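Brastari Electric Cooker with Steamer Basket

Cream white. Stainless steel basket, glass lid. Item 257 in the Cedari kitchen list.

Every small electric cooker is sold as the thing that will replace the rest of your kitchen, and the Brastari is no exception. The box promises soup, noodles, porridge, eggs, vegetables and buns. We stock it for the buns. If you want soup, buy a saucepan - it will cost you less and you can put it on any stove.

What you get is a plain pot that heats water, and a steel basket that drops into the top of it. The floor of the basket is flat and punched with small round holes, so a bun sits level and keeps its shape. The maker calls this "advanced steam flow." They are holes. They do the job that holes do, and they rinse clean if you get to them before the dough dries on.

Capacity is where we part ways with the box, which claims a family-size batch. That depends on the family, and on whether anyone in it likes buns of a decent size. They need room to swell, and buns that touch will tear when you pull them apart. Plan on steaming in rounds and have a plate ready next to the pot.
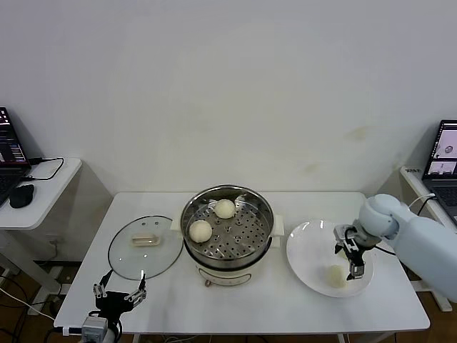 Manikandan Panicker wrote to us that we were being too hard on the size, and that two rounds back to back had fed his table without much trouble. His complaint was with the lid. Set down flat it leaves a puddle, he said, and he now keeps a folded towel beside the cooker for it. He also wanted to know why the recipe leaflet gives one steaming time for fresh and frozen buns alike. We asked Unudden, who import the cooker, and have had no answer since May.

Ignore the leaflet. For fresh buns of ordinary size start with 10 minutes and check one. Frozen ones take 7 more. Leave them under the lid with the heat off for a little while before you open it, or the tops may wrinkle.

The side handles are short. They are fine for moving the pot across a counter when it is cold, and we would not carry it full of hot water by them or by anything else. Lift the basket out with mitts.

The Cao cooker we used to carry had a deeper basket and a worse lid. Heriberto Villanueva in our repair room still prefers it. He has also fixed a good many of them, so make of that what you like.

Replacement lids and baskets are sold separately. Returns accepted on unused cookers only, in the original box.

Page updated Friday, October 21, 2011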